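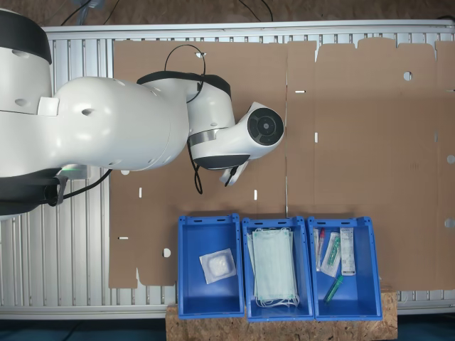

A box blank is a single piece of corrugated cardboard that has been cut and creased but not yet folded into a box. It is the form in which most cardboard boxes leave the factory, and the form to which many return when they are opened out after use. The outline is seldom a plain rectangle. Flaps and notches give the top edge a stepped line, a vertical crease divides the sheet into panels, and round holes may be cut through the board at several points. Such holes serve different purposes according to the type of box, among them carrying, airing and the passage of straps.

Structure

Corrugated board consists of a wavy inner layer, known as the fluting, glued between flat outer sheets called liners. The direction of the fluting affects the behaviour of the blank. Board bends readily along the flutes and resists bending across them, and in most upright boxes the flutes run from top to bottom so that the walls can bear a load. Creases are pressed into the board before folding – a crease made by hand without a rule tends to wander and may split the outer liner.

Manufacture

Blanks are made either on slotting machines, which suit simple boxes with four flaps at each end, or by die-cutting, in which a shaped tool cuts the outline and any holes in one stroke. The works at Hekholm, which supplied furniture makers and fruit growers, kept almost 500 cutting dies in store. Its most common pattern, the Tastberg, measured 600 mm along the longest panel and had 12 separate creases. A smaller version was later made at Cârstea under the name Homa, with the same arrangement of flaps.

Secondary uses

Opened out, a large blank is widely used as a covering for tables, benches and floors. It protects the surface from scratches, glue and paint, and gives a plain brown ground against which small parts are easy to find.

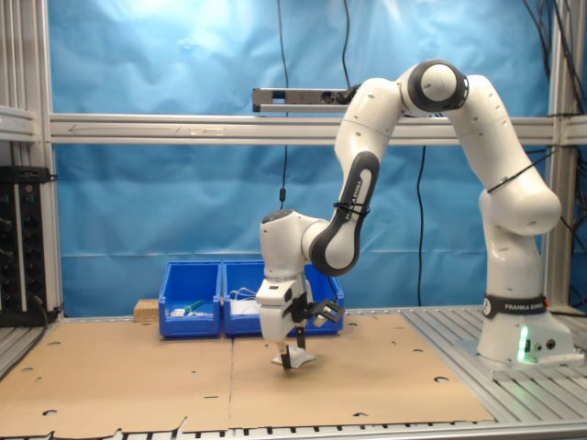
Where one blank is too small, two or more are laid side by side. The edges may be butted together or overlapped, and the joint is often taped if the covering is to stay in place for long. Sheets with many holes are usually kept for work that involves no liquids.

The packaging historian Lucian Dinu lists 11 household uses of the opened box in his study of the Hekholm works, including drawer lining, paths over wet floors and the covering of vegetable beds in November. Board intended for garden use should be free of tape, staples and glossy coatings.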